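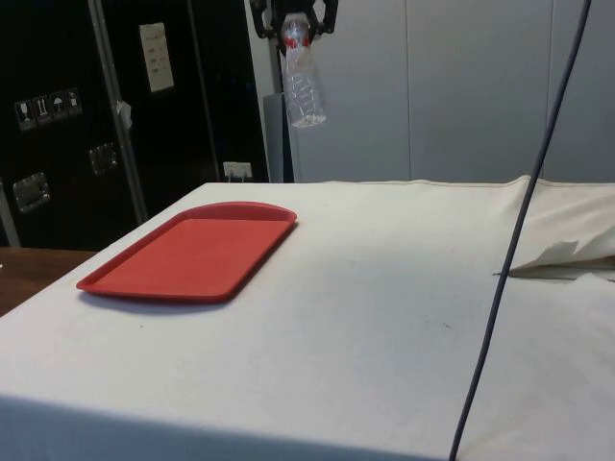

Ticket 442 — Open day demo, bottle-to-tray
Status: Resolved, with opinions
Opened by: demo floor, Skustanlow site
Related: 437 (cable across table, still open, see below)
Last updated: July, 4:40 p.m.

Reported problem

Arm picks up the bottle, goes to the place position, and then holds the bottle in the air until the program times out. No fault on the panel. Visitors are due at 1 p.m. and the handout promises "a bottle placed gently on a tray." So far we can offer the first half of that sentence.

Setup

Arm cell with the two-finger gripper, running the Totetti sequence, version 3. White cloth on the table, red tray on the left, plastic bottle. The multi-finger hand is on its own controller and isn't part of this ticket, although it has managed to get into it anyway.

Log

9:10 a.m. Reproduced on the first try. Gripper closes on the neck end, lifts, stops. Timeout and return home, where it opens and drops the bottle on the cloth.

9:25 a.m. Restarted the sequence. Same. Restarted the controller. Same, but slower.

9:40 a.m. Checked the place height in the Totetti file. It is measured from the bare table. The cloth went on yesterday evening to make things look nice, and the tray came out of the kitchen. The height check wants to find the tray inside a narrow window and gives up politely when it doesn't. Nothing gets written to the fault log because giving up politely is not classed as a fault. I have filed a separate request about that with Cormier, who wrote the height check, and look forward to hearing from them before the next open day.

10:05 a.m. Asked if we could take the cloth off. We can't, the cloth is on the poster.

10:15 a.m. Re-taught the place height with cloth and tray where they are. Ran it. Bottle went down on the tray and rolled off it. Technically a place.

10:30 a.m. Changed the release so the fingers open slower. Moved the tray a little and taught it again. Please do not move the tray. If you move the tray, you own this ticket.

10:50 a.m. Someone moved the tray.

11:05 a.m. Taught it again. Also turned the grip force down from 71 percent, which was left over from the metal part we showed in spring and was doing the plastic no favors.

11:30 a.m. Question came in from the front desk about whether the bottle can be handled by both machines, so visitors can compare. Took one over to the other bench to try the multi-finger hand.
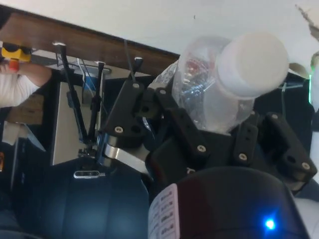

Does the bottle need water in it for the demo?
Leave it empty. The grip setting is tuned for an empty bottle, and a full one would need a new weight entry in the Totetti file before anyone runs it.

12:10 p.m. The comparison is approved as long as each machine keeps its own bottle. A bottle that has been squeezed by several fingers is a different shape from the one the arm was taught on, and I am not teaching it again before lunch. Spares are in the Flelline box under the sign-in desk, next to the name badges.

12:25 p.m. Ran the full sequence repeatedly with the cloth and tray left alone. Placed every time. Stopped while I was ahead.

1:00 p.m. Doors open.

1:35 p.m. Called back to the cell. The arm is going through the motions beautifully with nothing in its fingers. A visitor had set the bottle down wherever there was room, and the sequence does not look for the bottle, it goes to where the bottle is supposed to be. Explained this to a group who had been told on the way in that the robot "sees everything." It was a good conversation, longer than I would have liked.

1:50 p.m. Asked for a start position people can follow without a manual. The result is below, now taped up by the stop button.

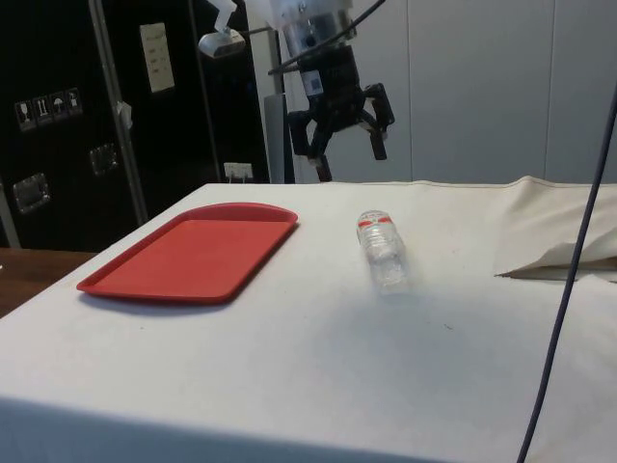 Fig. 1. Bottle on its side, to the right of the tray, cap end toward the arm.

2:20 p.m. Working. A child asked why it doesn't just use a hand. Sent the family to the other bench.

3:45 p.m. Last group through. One more timeout at 3:15, cleared by smoothing the cloth and starting over. I am counting the cloth as a known issue.

Cause

Place height taught on a bare table, demo run on a dressed one. Leftover grip setting made it worse.

Fix

New heights saved as a separate open day profile. Do not overwrite the normal one. Load it from the Totetti menu after the cloth is on and the tray is down, then run once with no visitors at the table.

Still open

Ticket 437. The long cable still crosses the right side of the table, and the cloth still bunches up over there. It is out of the arm's path, so it stays low priority. I'd like it clipped back before the autumn visit all the same — I have walked into it twice.

Silent timeout, waiting on Cormier.

Tray to be returned to the kitchen, who have asked.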